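午班交接之后

Stindby的二号车间原先是做手工包装的。地面是绿色环氧,墙边一排矮矮的黄色护栏,靠里的几张桌子还留着当年的编号贴纸。改造从十一月开始,先撤掉两条皮带线,再把升降桌分散摆开,最后才进机械臂。顺序是工程主管Omolara Eze定的。她的理由写在改造方案第一页:桌子的位置决定人的走动路线,机械臂的位置要服从前者。

车间处理的物料尺寸小、种类杂,多是透明亚克力件、薄壁塑料托和附件盒。这类物料对视觉识别不友好。透明件边缘反光,中间几乎没有可用的特征;薄壁件受力稍大就变形,夹持力的可用区间很窄。料号总数为1,462个,其中一部分一年只出货一两次。按传统做法为每个料号单独编程,维护成本会超过节省下来的工时,这也是车间此前两次自动化立项都没有通过的原因。

第三次立项换了思路。系统集成方Nukent提供带移动底座的单臂设备,底座上立一根升降立柱,臂从立柱伸出,末端装多关节夹爪。控制软件由Firow开发,不逐个料号编程,由操作员先远程带动夹爪完成若干次动作,记录下来作为训练数据,再由模型生成抓取策略。操作员纠正一次,数据就多一条。按照合同,每个料号族在投产前要通过27项检查,内容包括抓取姿态、放置角度、夹爪与桌面的最小间隙,以及断电后夹爪的状态。

方案评审时争议最大的一项是夹爪的开合方式。平行夹爪结构简单,备件便宜,但对倾斜放置的薄板无能为力。连杆式夹爪的指尖可以随接触面转动,代价是铰接点多,每一处都有间隙,间隙累积之后指尖位置会漂移。最后选了后者,同时把铰接点的检查写进了班前点检表。点检表由操作员填写,维修组抽查。

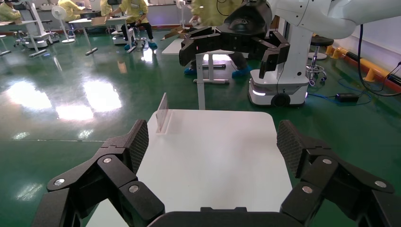 连杆式夹爪的指尖带有交叉纹理,白色桌面后侧立着一块透明亚克力板。对面是另一台移动底座机械臂。

指尖纹理是耗材。纹理磨平以后,系统仍会报告抓取成功,因为电机电流和指间距都在正常范围内,而工件已经在指间滑动了几毫米。这种偏差单次看不出来,到了放置环节才表现为角度误差。操作员Benjie Dimaculangan最早提出把放置角度的分布当作更换指尖的依据。在此之前,更换周期按动作次数计算,与物料种类无关。搬一天纸盒和搬一天亚克力板,磨损显然不一样。

Dimaculangan在这个车间做了多年手工包装,现在的岗位名称是“示教与复核”。他对这个名称不太满意。“复核听上去像是坐着看,”他说,“其实大部分时间在处理它放歪的东西。”改造之后他每班的弯腰次数少了,盯屏幕的时间长了,下班时酸的地方从腰换到了脖子。车间为此调整过一次屏幕高度,又把连续示教的时长上限设为四十五分钟,到点必须换人。

换人的规定带来了另一个问题。不同操作员示教的动作风格不同:有人习惯先靠近再张开夹爪,有人在半空就张开;有人从侧面夹,有人从上方夹。对人来说这些差别无关紧要,对模型来说却相当于同一道工序有几种互相矛盾的答案。训练早期,机械臂有时会在两种接近方式之间犹豫,夹爪悬在工件上方小幅来回。工艺工程师Graciela Vergara为此编了一份示教规范,规定接近方向、张开时机和停顿位置。规范的第一版有12页,操作员普遍反映记不住。第二版压缩成一张双面卡片,正面是动作顺序,背面是禁止动作。

禁止动作里排第一的是“用指尖推工件”。手工包装时,用手指把板子推正再拿起来是再自然不过的动作。夹爪也能做,而且大多数时候能成功,但侧向受力会加快铰接销的磨损。Vergara查过一批返修夹爪的记录,认为相当一部分间隙超差可以追溯到推的动作。这条规定执行起来最难,老员工尤其如此。

黄色防护服也是改造后新增的。车间原来只要求穿工装,现在进入作业区一律穿防护服和蓝色鞋套,对应客户对洁净程度的要求。防护服的颜色另有一个用处:安全监测的相机以它作为识别人员的辅助特征。Vergara不赞成把这一点写进安全说明。她的看法是,颜色只能辅助,人身安全的判断应当完全由限速、限力和急停回路承担,一旦写进说明,就会有人以为穿对了衣服便可以走近运行中的设备。最终的说明采用了她的版本。

线缆管理至今没有完全解决。移动底座的设计初衷是随工位移动,电源和网络线却只能从固定点位引出。每次换位,线都要重新走一遍。电源适配器放在地面上容易被椅子脚轮带到,挂在立柱上又影响升降。目前的办法是在班次交接时由双方共同确认走线,在交接单上签字。Nukent提出过电池供电的改型,车间测算后认为充电时间会切断下午的产能高峰,没有采用。

人员编制的变化比外界猜测的小。改造前后在册人数相同,班次由三班改为两班,夜班取消。取消夜班使一部分员工失去了夜班津贴。员工代表Hauwa Akinola就此同管理方谈了几轮,结果是津贴按原标准保留一年,之后转为技能等级补贴,补贴与示教资格挂钩。她认为这个结果可以接受,但保留意见:“技能等级由谁评,评的是什么,现在还是工艺部门说了算。我们要求评级标准公开,并且操作员有权看到自己示教的数据是怎么打分的。”

数据打分是双方分歧最深的地方。Firow的软件会给每条示教记录一个质量分,低分记录不进入训练。最初这个分数连同工号一起显示在班组长的界面上,班组长很快就开始拿它比较员工。Akinola反对的理由偏技术:质量分衡量的是一条动作与已有数据的一致程度,新物料、难物料的得分天然偏低,经常被派去处理难物料的人反而吃亏。Vergara调出数据核对,结论与她一致。现在界面上不再显示工号,分数只按物料族汇总,个人可以查询本人的记录。

产能方面,Omolara Eze只愿意谈相对变化。对于已经通过检查的料号族,单件耗时比手工略长,但可以连续运行;对于形状复杂的附件盒,手工仍然明显更快,车间也没有打算替换。她把目前的状态称为混合编组:机械臂承担重复度高的取放,人承担开箱、整理、异常处理和全部的最终检验。原计划中的自动开箱工序已经搁置。纸箱的封口方式太多,胶带有横有竖,有的还加了捆扎带,示教数据一直不收敛。

物流承包商Nwosu对节拍的稳定性评价较高。手工时期,出货量在一个班内有明显起伏,午饭前偏高,临近交接偏低,叉车要么等货,要么排队。现在曲线平了许多。曲线变平也意味着原来可以用来喘口气的低谷没有了。Dimaculangan说,以前手慢下来,整条线跟着慢,大家心里有数;如今机械臂不慢,等着处理的歪件就在桌上堆着。车间后来给复核工位加了一个“暂缓”按钮,按下后对应的机械臂完成当前动作即停,不计入停机考核。使用记录显示,它被按得最多的时段正是从前的那个低谷。

下一步是把示教资格的培训从四天延长到六天,增加铰接点检查和指尖更换两个实操模块,由操作员自己完成,不再等维修组。Dimaculangan负责带第一期。教材他改过一遍,删去了关于算法原理的一章,换成了各种放歪的亚克力板,按倾斜角度排列,每种后面附上当时的指尖状态和处理办法。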